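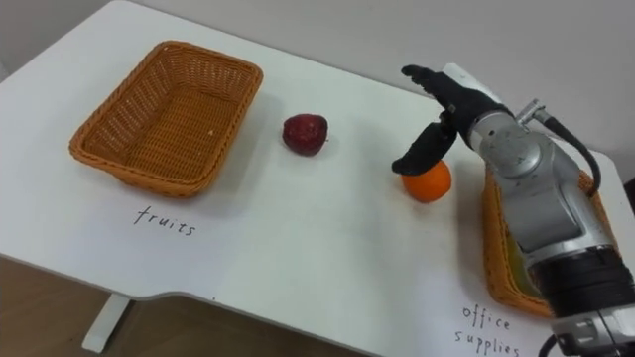 Department of Consumer Studies, Laaksonen College

Second-year project report: Who pays for the office biscuits?
Henok Derese and Jarmo Lehtinen

Our question was whether people put money in when no one is looking. We left biscuits in the Rurnport building for 3 weeks, at 60p a packet, with a tin for the coins and a price list that Jarmo laminated at his own expense.

Takings came to about 800 pence less than they should have. The ginger ones went first and were paid for worst. Shortbread buyers were very nearly saints - one left a pound and a note asking for change.

The method had faults. Henok ate part of the stock in week two and has repaid it, mostly. The tin was also moved twice by the cleaners, so the figures for those days were left out. We would like to run it again in July, with a heavier tin.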